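Welcome, and thank you for stopping by! **Jilla** is a small collection of household cleaning notes, typed up from the backs of cards, the margins of cookbooks and one very stained notebook from the Wallner rental cottages. It's plain text, so you can open it in anything.

## What you'll find

There are 300 notes in all, sorted by room. Each one has a `room`, a `task`, a `season` and the note itself, spelled just as the writer spelled it (yes, "vinager" stays). I left 97 of them without a season, as the cards didn't mention one and I didn't care to guess.

```
room: bedroom
task: dusting
season: May
note: Start up high, then do the floor. Shake the cloth outside.
```

## Where it came from

Most of the cards were kept in a biscuit tin at the Grorkimitz house, and the rest came along later in two shoeboxes. I typed them in over a long, rainy spring, with plenty of tea – and I've surely misread a word or two, so please do write if something looks odd to you.

## Using the files

Copy the folder wherever you like. The `prarnix.txt` file is the index, and it's the nicest place to start if you only want one room. Blank lines separate the notes, so be a little careful if your editor likes to tidy those away.

## Bedrooms

This is the longest section and, I'll admit, my favorite. There are four different opinions on whether to strip the bed before or after dusting, and I've kept every one of them, because they're all so very sure of themselves.
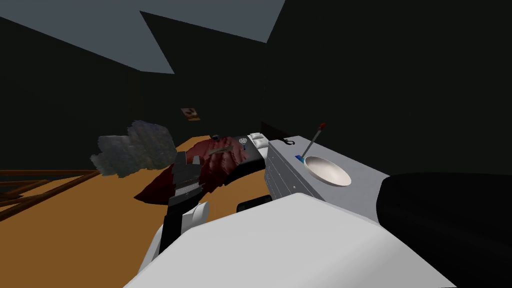
*Bedroom with a red bed covering and an orange floor (computer rendering).*

## Known gaps

- Nothing yet on attics or porches.
- The stain notes are old. Please check the label on your fabric first, and never mix cleaners!
- Two cards were too faded to read and are marked `unclear`.

## Sharing

Free to copy, print and pass along. If you add notes of your own, keep the same four fields and put them at the end of the room's file.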